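Sep 26, 2022
Sim bench, rack task. Ezeani, with Indira on the controller side.

Goal for the day was to get a fair comparison between the two joint controllers before we order anything for the real cell. Same arm, same rack model, same pedestal position. The old one is the plain position controller we have been using since August. The new one is the impedance controller Indira ported from the Trernora code. The job is the usual one – reach to the rack, hold in front of a unit, push, back off.

Setup notes, so I don't have to work it out again:

Physics step is 2 ms for both. I had the impedance runs at a finer step last week and that made them look better than they are. Those runs are thrown out. Don't use the plots in the shared folder that have Trernora in the title and no step size.

Gripper is the two-finger one with the flat pads. Clive wants to see the Hoani gripper in the same task but the model we got has no usable collision shapes on the fingers. He is writing to them. Until then it stays off the list.

Push target is 40 N at the pad. Padmavathi asked why that number and the answer is that the Dumotex people gave it to us as the limit for their front panels. If they change it we rerun.

Rack collision is a box for the body plus separate shapes for the units. The curve you see on the rack edges in the room views comes from the camera model, so don't go looking for it in the mesh.

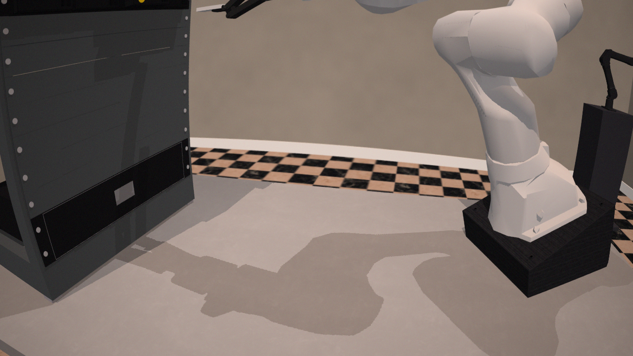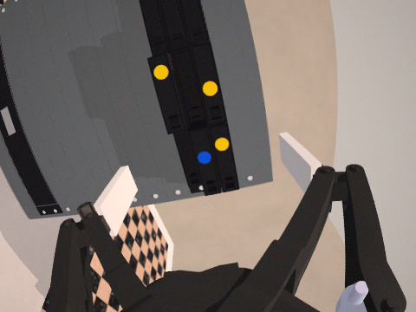
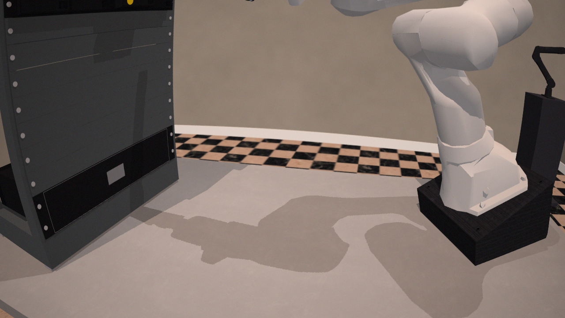 Two room views of arm and rack, and the gripper view with both pads in it.

Position controller: reach is clean and repeatable. Holding is fine. The push is where it goes wrong, same as before. Once the pad makes contact the error keeps building and the force goes well over target before the stop condition catches it. I tried lowering the gains on the last two joints only. It helps with the overshoot and makes the hold sag, so no gain overall. Put them back.

Impedance controller: the push comes up slower and stays near the target. Reach is less tidy. It drifts toward the rack on the last part of the approach, more at low stiffness, and with the stiffness at 910 it is good enough that I would run it on hardware. Below that I would not. Indira thinks the drift is gravity compensation using the wrong payload mass, left over from the Wunden tool. She is checking the config tonight.

Cameras. The room camera is useful for checking the approach and no use at all for contact. The arm shadow on the floor is a decent cue for where the end of the arm is when the arm itself leaves the view, but I don't want anyone tuning from it. The gripper camera shows the pads and the panel together, and that is the one to log during the push. Ngozi asked for a wider lens on the room camera so the elbow stays in. I would sooner move the camera back. More lens distortion will upset her tracking code, and she has only just got that working.

One thing that cost me an hour: the contact force log is in the world frame for the old controller and in the tool frame for the new one. The curves looked nothing like each other until I found that. Fixed in the export script, not in the controllers. Old logs need to be exported again.

To do
– Indira: payload mass, then repeat the approach at low stiffness
– me: rerun both controllers with the fixed export, same seeds
– Clive: collision shapes from Hoani
– Ngozi: try the room camera further back, keep the current lens
– ask Padmavathi if the stop condition can trip on force rate as well as force

Leaving the impedance controller loaded on the bench machine. Check which one is active before you start a run, the status line does not update until the first reset.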